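Progress report to the lender, second period
Sernden Body Jewellery, workshop and online shop
18 Sep 2018
Prepared by Emiliano Saavedra

Dear Mr Gashaw,

I send you the second report on the use of the loan. As you asked after the first one, I write it in plain text and I put the difficulties together with the results.

Products

The titanium line is now complete in the shop. It has straight barbells, curved barbells, labrets and clickers, all with internal thread. The gold line is behind. We have the 14 carat labrets in yellow gold and the nose studs, but the white gold hinged rings are still not on sale. The first delivery from our caster, Florkitz, had hinges which closed well but opened too easily. We returned the full delivery and they accepted this without discussion. The new samples are better. I wear one myself since two weeks and it has not opened.

In this period we sent 1,532 orders. Most of them were single pieces for customers at home. The piercing studios buy larger quantities, but they also ask for a longer time to pay, and this has an effect on our cash which I explain below.

Sterilisation and packing

The autoclave was installed and tested. Every piece for initial piercing is now sold in a sealed pouch with a batch number and a date. We had to change the pouches one time because the first type was too thin for the ends of the industrial barbells. The packing bench was moved nearer to the autoclave so that the trays do not have to cross the polishing room, where there is always dust.

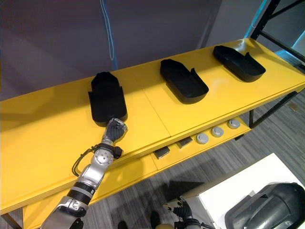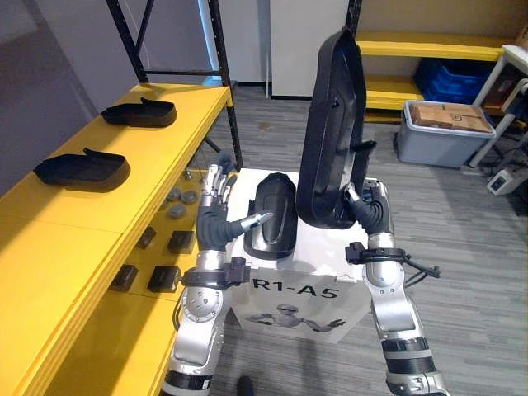

The batch register is kept on paper and also in the computer. I know that this is double work. I would like to keep the paper until December and then decide.

Certificates

Two studios asked us for material certificates for titanium and we could send them the same day. For gold it is more slow, because the certificate comes from the caster and not from the bar supplier. I have asked Florkitz to include it in each box. They agreed by telephone but I do not have it in writing yet.

The shop on the internet

The size guide was rewritten. Before, many customers ordered a length that was measured with the balls included, and they sent the piece back. Now the guide says clearly that we measure between the balls, and it gives the gauge and the millimetres side by side. Returns for wrong size have gone down. Pieces for initial piercing can't be returned after the pouch is opened, and we had some complaints about this. The rule is now written on the product page and again on the pouch.

The photographs of the gold pieces are not good enough. White gold looks grey on the screen and the stones look flat. I have reserved 600 euros for a photographer and will use it when the hinged rings arrive, so that all is done in one visit.

Money

The autoclave and its installation were paid completely from the loan. From the part for gold stock, 3,000 euros are not yet used, and I keep this amount for the hinged rings. I ask your permission to carry it to the next period. The studios in Clurau pay late, although they always pay. From now on, new studios pay the first order in advance.

Staff

Abdella, the agency which helps us with accounts, will continue with the same contract. We still look for a second polisher. One candidate came for a trial and worked very cleanly, but he found a place nearer to his home.

Next period

We want to put the hinged rings on sale before the December orders begin. After this we will prepare the daith and conch pieces, first in titanium only. I will send you the invoices for the autoclave in a separate envelope, together with the signed stock list.

With kind regards,
Emiliano Saavedra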